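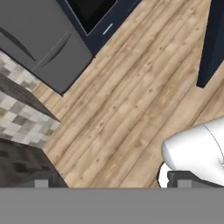

Re: Skenero and the 500 million figure

Filed under: Kids & Family TV / List Archive

Sumaiya Jayawardena wrote on 05/09/2026:
> Calldale says Skenero has passed 500 million
> streams since it launched in March. It's only
> 60 episodes of 5 minutes each. Surely that
> makes it the preschool hit of the year?

I'd hold off on the cake. Calldale sells the show, so Calldale picks what counts as a stream. Does an autoplay count? Do the clips and song loops? The release doesn't say, and I read it twice. 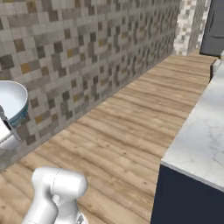 1. Where the number comes from. The only breakdown I could find was in the Brusoddale market handout, which puts 415 million of it on compilations. That leaves a lot less for the episodes themselves — and a toddler who lets a loop run all afternoon is not exactly a fan base.

2. What would change my mind. Finished episodes, by country. A second season somebody paid for up front would help too. Menon had numbers like these and never got one.

Has anyone on the list seen the full handout? My copy is missing the notes page.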